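Pullora wire plate stand: small thing, big fan

I've wanted to get my plates out of a pile for years, and the Pullora stand finally did it for me. My friend Mwende Nyanda had one on her counter when I visited her in Voltelville, and I kept picking plates out of it just to put them back again (she was very patient with me). I ordered mine the same night.

It's a thin chrome wire stand with short feet, and it comes in one piece, so you take it out of the paper and start loading plates. I was worried that wire this thin would bend or wobble. After nearly 40 dinners I can't see any difference, and it hasn't left a mark on the table either.

What I love most is getting to see the colors! My everyday plates are all different, and in a pile you only ever saw the one on top. Standing up, every rim shows a little behind the next one, lavender in front and red way at the back, and it makes me happy when I walk in to start the coffee.
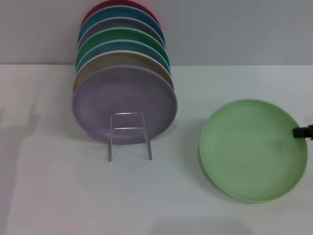
The other big plus is picking the plate you want. With a pile I used to lift off half of it to reach the blue one, and there was always that awful scraping noise. Now I tip the front ones forward with one hand and slide it out with the other. My nephew Jabari has it down to one hand, but I'm not there yet.

A few gripes. The plates lean back, so the whole thing needs more depth than you'd guess from the stand alone — measure your shelf first. Mine would never have fit in the cupboard, so it lives on the table against the wall. The wire also picks up fingerprints and I wipe it down more than I'd like. And I wouldn't trust it with my grandmother's heavy serving platter. I tried once and took it right back out.

I looked at the Mollel rack too, which is wider and has padded slots, but it hides more of the plates and takes longer to clean. If your dishes are plain white you might like that one fine. For a mixed set like mine I'd buy the Pullora again, and I'm already thinking about a second one for the bowls.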